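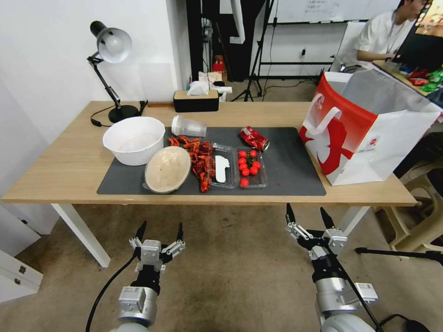
White bowl and beige container on the grey mat, light wooden table

Limescale film on plastic, citric acid vs vinegar
Kitchen and Cleaning > Hard water

vlindqvist
Posted April 5, 2024

We moved to a hard water area in November and every plastic bowl in the house now dries with a dull film on the bottom. Washing-up liquid does nothing to it. White vinegar, neat, left for 11 minutes, shifts most of it but leaves a ring where the liquid stopped. Has anyone compared citric acid with vinegar on plastic? Glass and steel are no trouble.

Vilho

mizuno_m
Citric acid. Two level teaspoons of powder in half a litre of warm water, fill past the ring, leave it, rinse. The ring comes from evaporation at the waterline, so cover the bowl with a plate while it soaks.

doltex67
Check first that it is limescale. Put one drop of vinegar on the film and watch for fizz. If there is none, it could be starch, detergent residue or fine scratching, and acid will do nothing for the last two. I spent a weekend descaling a mixing bowl that was only scratched.

mizuno_m
A thin film often doesn't fizz enough to see. I wouldn't rely on that test.

doltex67
Then wipe half the base with vinegar, rinse, dry with a cloth and compare the two halves. Same principle, and you can see the result.

fumiko.miyazaki
I disagree on warm water. Hot citric acid left standing on scale can put down calcium citrate, which is harder to get off than what you started with. Use it cold and give it longer. Our kettle instructions say the same.

mizuno_m
That applies near boiling. Mine is at hand temperature and I have never had a deposit.

fumiko.miyazaki
Fair enough at that temperature, but "warm" means different things to different people. Cold takes me eight hours, overnight in practice.

b_benkirane
Both of you are treating the symptom. The film forms because the bowl air-dries. Rinse, shake, dry with a tea towel straight away. I am in the same water area as the OP (Firneck side) and my bowls are clear without any acid at all.

vlindqvist
Did the half-and-half wipe. The vinegar side is clearer, so it is scale. No visible fizz, for what it's worth. Citric acid is on the shopping list and the plate is a good idea.

Drying by hand I accept in principle. There are four of us and one tea towel.

doltex67
Don't use a scouring pad in the meantime. Scale keys into the scratches and you will be descaling more often.

b_benkirane
Buy another tea towel.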